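Listings notebook, accommodation desk
20 August 2026
Entered by the desk editor

Print this entry | E-mail this entry

Back to the Ollano blurb. I rewrote it in the spring and it has crept back to what it was. Somebody upstream re-sent the old copy and our import took it as newer, so we are once again telling people that the Ollano Apartments enjoy "an ideal location from which to discover everything the city has to offer." Every property in Nitavness enjoys that location, according to us. I searched the live listings for "ideal location" and "perfect base" and got 481 hits out of 2,098. I don't believe there are 481 ideal locations in the whole region.

Went through the Ollano claims one by one with the map open.

"Steps from the ferry landing." The straight line is 600 meters. The straight line also crosses the river. On foot you go up to the road bridge and back down the other side, and I'd want to walk it with a suitcase before calling it anything. Changed to "across the river from the ferry landing, by way of the road bridge." Reads badly. Leaving it until I have a better one.

"Close to popular attractions." Lists the old bridge, the botanical garden and the Lui market hall. The garden is fair. The market hall is shut for the winter from October, and the blurb says nothing of that. The old bridge is the same one you'd cross to reach the ferry, so we are counting the obstacle as a sight.

"Wi-Fi in all areas." The owner's form has the box ticked for "public areas" and the box for "rooms" left blank. A blank could mean no or could mean they got bored with the form. Our import turns both into "all areas." I raised this with Drustero, who run the feed, and was told the field is working as designed. I'm sure it is.

"24-hour reception." The same form gives desk hours as 7 to 9 in the evening only, with a key box otherwise. A key box is fine, plenty of people like it better. It just isn't a reception.

"Up to 2 children stay free." No ages given. Without an age this is useless, and it's the line that brings the complaints. Held back until the owner answers.

Then the new scoring. Drustero want every listing to carry a location score out of ten, worked out from guest ratings. I tried it on a handful in Nitavness. Nearly everything lands between eight and nine, including a motel beside the freight yard. My guess is that guests rate the location they picked, and they picked it on purpose, so of course they like it. Couples get a separate score and it's the same number give or take a decimal. I can't see what a reader is supposed to do with "couples particularly like the location" when we'd print it for the freight yard too.

I'd sooner have three plain facts: nearest stop, nearest grocery, whether there's a hill. The hill matters a lot at Ollano and isn't mentioned anywhere – not by us, not by the owner, only in the reviews, where it comes up again and again.

Tried a version with the adjectives out. It came down to four lines. Parking is paid and off site, there's an elevator in one of the two buildings, kitchens are full size, pets on request. That's a better listing than the one we have, though I'm prepared to hear that it books worse. Nothing I've been shown says so either way. The test Drustero quote changed the photos at the same time as the text, so I don't know what they think they measured. 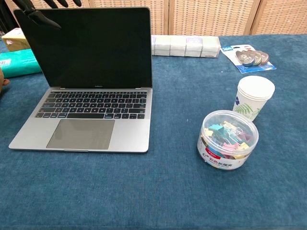 The Nitavness office wrote back that short copy makes a place look as if it has something to hide, and that owners will ask why their neighbor got a full paragraph. Second point taken. On the first I'd want to see one guest who thought so. They also asked that the hill be put as "elevated position." No.

Still open:
– ages for the free children
– which building has the elevator
– Wi-Fi in rooms, yes or no, asked by phone this time
– lock the Ollano text so the feed can't overwrite it again. Drustero say the lock exists. I've set it and will look again after the next import.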